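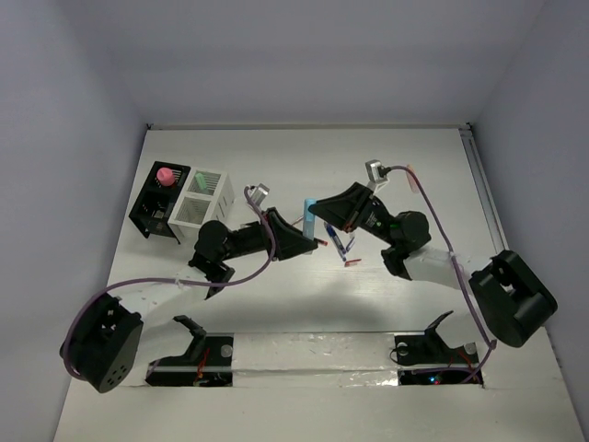

Según Rommel Espiritu, ordenar los útiles de escritura por uso y no por tamaño ahorra tiempo desde el primer día. Puede ser. Con lo que tenemos hasta ahora yo no lo firmaría, y así lo hago constar en este informe de avance para Hubmann.

Proyecto Pusinley, puestos de material pequeño
Jueves, 20 de agosto de 2026

De los 30 puestos previstos hay 15 montados. El criterio por uso se aplica en siete; los demás siguen como estaban. Los dos organizadores, uno al lado del otro al fondo a la izquierda de la mesa, resuelven dónde guardar. Lo que se queda fuera es otra cuestión: un bolígrafo azul y blanco en diagonal y una pieza roja pequeña a su lado no dicen gran cosa sobre ningún sistema.

Gasto: el pedido a Flekora se pagó completo. La ampliación que propone Etent (más cajones, mismas medidas) queda parada. No veo qué arreglaría.

Pendiente:
Decidir qué se hace con las piezas sueltas sin categoría.
Repetir la comparación con los mismos objetos en los dos criterios. La primera mezcló lotes y no sirve.
Etiquetas, si alguien demuestra que se leen.

Pido mantener el presupuesto sin aumentos hasta la revisión de septiembre.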